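Opinion > Food > Shopping

Bring Back the Loose Onion

By Simone Magalhães
Oct 1, 2020
3 min read

I live alone and I cook for one most nights. The supermarket nearest to me, on the main street in Tellalholm, sells onions in a net of three pounds. It used to sell them loose as well. The loose bin went away in the spring and has not come back, and I think that is a mistake.

A three-pound net lasts me most of a month. By the third week the ones at the bottom have gone soft or sent up green shoots. I throw them out, and then I buy another net. The price per pound on the shelf label says I am saving money. The label does not know how many I eat.

People tell me to plan better. I do plan. I write a list on Saturday and I stick to it. A list that says "two onions" is no use in a store that will not sell two onions.

There is one place left in town that still does it the old way. Kikuchi, the produce shop behind the post office, has open crates and a roll of thin plastic bags on a nail. You pick what you want and they weigh it. Last week I spent $3.42 there and everything I bought got eaten.
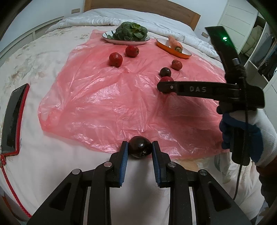 What the stores say

I asked the manager at my supermarket, Tetsuya Sakai, why the bin was gone. He was polite. He said loose produce takes longer at the register, that customers handle it and put it back, and that a net with a barcode can be scanned in a second. He also said shoppers had not complained.

I believe him on the first point. Looking up a code and weighing a bag does take longer. I don't mind waiting behind someone who is doing it, and I doubt most people do.

On handling, I would say that an onion has a skin and is going to be peeled. Apples get washed. We managed with open bins for a long time.

As for complaints, most people don't complain about a thing like this. They buy the net and throw part of it away at home, where the store can't see it.

What I would settle for

I am not asking for every item to be sold loose. Salad greens do better in a box, and berries need one. I would like onions, potatoes, apples, plums and tomatoes in open bins next to the packed ones, at a fair price. Families can keep buying the big net. Those of us with one pan and a small refrigerator could buy what we need for the week.

Until then I will keep walking the extra six blocks.

Comments

Feng-yi Kwok
Same problem with celery. I have never once finished a whole bunch.

T. Arai
I worked a register for 29 years. The codes are not hard, you know the main ones by heart in a month.

Chiyo Hoshino
Chop the extra onions and freeze them flat in a bag. I agree with the column though.

gudden_reader
Does Kikuchi open on Sundays?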